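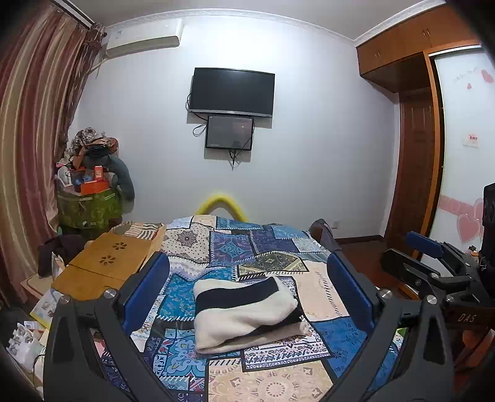 Search talks and notes Go

Teaching Hands to Fold: notes for the Nerkmont session, Sun 27 May

Okay, hi everybody. Wait for the door to close. Thank Olesia for the intro and for getting my last name right (it's Bellis, like the daisy).

So I'm Cadi, and for the last while I've been the person on the Stirkilow project who goes after examples. I don't write the learning code. Hefin Lloyd does that, and if you have a question about loss curves please, please find him at the break. My end of it is people's homes, people's laundry, and a pair of hand-held grippers.

Quick show of hands: who here has collected any demos themselves? Who has collected them outside a lab? (Usually a big drop. Let it sit.)

What we wanted was cloth. Cloth is awful! A mug is the same mug every time you come back to it. A sweater is a new shape every time you let go. So you need lots of examples, and you need them in rooms that look like rooms, with curtains and cables and a pile of stuff on the side.

The deal for each session was 56 demos, two grippers, one person holding both. We started in March with everything on a plain table and a plain white cloth, and the results looked great on our own table. Then Mared Wynne took the same policy to a bed with a busy spread on it and it went looking for edges in the print. It pinched the bedspread over and over. (Pause, people like this bit.)

That changed what I ask for. Now I want pattern under the garment. I want a garment with strong color blocks too, so the edge of the black part and the edge of the actual fabric are two separate problems.

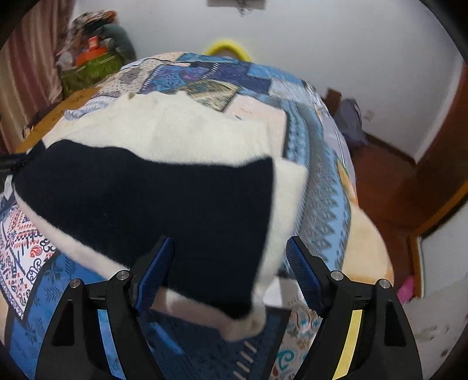 A patchwork cover is about as mean as it gets for this. You've got paisley next to dots next to zigzags, and every patch has its own outline. A human doesn't even notice. You look down, you know which bit is the clothing, you grab it. All that knowing is in the demo somewhere, in where the hands go and how wide they open on the way in, and that's the part we're trying to hang on to.

Stuff I tell new collectors, in no order:

Slow down near the cloth. Fast in the air is fine.

Start with the fingers open. Sounds silly, but we threw out 600 demos over that one.

Don't tidy the room. I mean it. Mared Rowlands used to make the bed and clear the floor before every session, bless her, and Hefin could tell which ones were hers just by looking.

If you fumble, keep going and fix it. I want the fix! A recovery is worth more to me than a clean run.

Change how the thing starts out. Folded, half open, bunched at one end, spread flat.

Skip the next slide if we're past the half hour. It's the one on labeling and it always runs long.

Where we are now: 800 usable cloth demos, and the pinching-the-bedspread thing is down a lot, though Hefin will want me to say we haven't tested stripes properly. We haven't tested stripes properly.

Next up is socks. I have feelings about socks. Questions, then coffee.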